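Jeferson Bittencourt has sold second-hand goods for 19 years and he doesn't believe in decluttering. I went to see him expecting a sales pitch and came away with something closer to a telling-off.

"People read one book, fill ten bags and feel wonderful for a month," he says. "Then they come in here and buy it all back. I've had a woman pay me 40 pounds for a lamp she gave me in January. Same lamp. I told her, and she still bought it."

I put it to him that he would say that, wouldn't he? He does well out of other people's clear-outs. He shrugs. His shop, Varela, pays the rent and not a lot more, and he reckons the firms selling the storage boxes do far better. Lundberg, the home organising service that opened two streets away, charges 70 pounds an hour to stand in your kitchen and ask how you feel about your saucepans.

"And what do you have at the end? Labels. You've got the same saucepans with labels."

I'm not sure that's fair. A friend of mine used Lundberg after her mother died and found it a real help. Bittencourt listens to this politely and says grief is a different matter, then goes straight back to the saucepans.

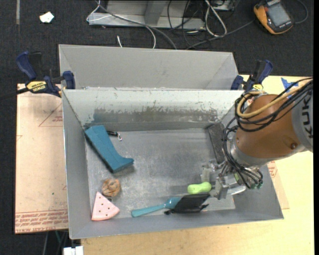 Odds and ends in a metal bin, a teal foam block and a small dark hook among them.

He is just as rude about the other camp, the ones who keep everything in case it comes in handy. "My brother has a drawer of keys. He moved house twice and the keys moved with him. What does he think they open?"

So what should people do? He won't be drawn on rules, and he thinks the one about not having worn a thing for a year is daft if you own a good winter coat. He once tried an app called Stillero, which had him photograph his belongings one by one. He gave up at item 782.

"It took up all my evenings and I still couldn't find the scissors."

I asked whether his own house was tidy. He said it was fine, and then he said his wife would tell me otherwise, and went to serve a customer.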